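News > Local business > Homeware

Floral table coverings are back, says Sukness, but will anyone buy them?

20/10/2010
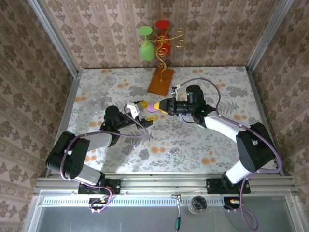 The people who sell tablecloths would like you to know that the tablecloth has returned. Sukness, the homeware shop on the corner of Hijazi Row, has given over most of its ground floor to printed coverings for the autumn, and its owner, Heloísa Holanda, is telling customers that plain tables have had their day.

The design she is pushing hardest has grey leaves and fine, fern-like sprigs on a whitish ground, with orange blossoms in pairs. It is pleasant enough. It is also the sort of thing a good many readers will remember from a relative's dining room, and will remember being told not to spill anything on.

Mrs Holanda says the print is selling well. Asked how well, she said the shop had taken orders from 13 households since it went on display, and that she expected the number to climb before Christmas. She has ordered 400 metres of the cloth. Even allowing for large tables and generous hems, that is a lot of orange blossom to shift in a town this size.

"People are tired of bare tables," she said. "They want something with a bit of life in it, and they want something nice to put on top." The something nice, in the shop's leaflet, is a decorative glass holder, which Sukness also happens to sell.

A metre of the cloth costs £16, and hemming is extra. The leaflet calls the fabric "practically carefree", a phrase that seems to have come from the supplier, Sekura. We asked Sekura what it meant. A spokesman, Wellington Moura, said the cloth could be washed at home and that most marks would come out if dealt with promptly. He would not say which marks were not covered by "most", and when asked about beetroot he said it depended on the beetroot.

Not everyone on the row is convinced. Crescencio Ibarra has run the second-hand furniture shop opposite for seven years and says he is given old tablecloths by the bagful with every house clearance.

"I can't sell them," he said. "I wrap plates in them. If there was a craze on I think I'd have noticed by now."

Mrs Holanda's answer is that old cloths were stiff and dark and nobody wants those, whereas hers is pale and light. Mr Ibarra, told this, pointed out that pale shows the gravy.

There was a similar push in January, when the shop announced that quilted placemats were about to sweep the county. A basket of them is still by the till, marked down twice. Mrs Holanda says the placemats were a matter of timing and that she has had several enquiries about them lately.

One customer, Rosimeire Bastos, had come in for a metre and a half and left with two. She said she liked the blossoms and planned to use the cloth on a kitchen table with a scorch mark at one end. She did not know it was in fashion. Her only complaint was that the pattern would need to be centred carefully, as the larger groups of flowers looked odd if they ended up hanging over a corner.

That may be more of a nuisance than the shop admits. Its leaflet tells buyers to measure the table and add an overhang on every side, but has nothing on where the pattern ought to fall, and staff will only cut to the nearest half metre. Anyone fussy about it will end up buying more cloth than the table needs, at £16 a time.

The shop is holding an evening on laying an autumn table later this month, led by Eduardo Ocampo, who dresses windows for the Itach department store. Entry is free, and places are limited to about 30, though when we called there was no shortage of them. Those attending will be offered a discount on the cloth, the glass holder and the placemats.

Recent items
Hijazi Row parking bays to be repainted again
Bakery drops plan for second oven
Readers' letters: the trouble with scented candles
Itach winter opening hours
Market stall rents to be reviewed in January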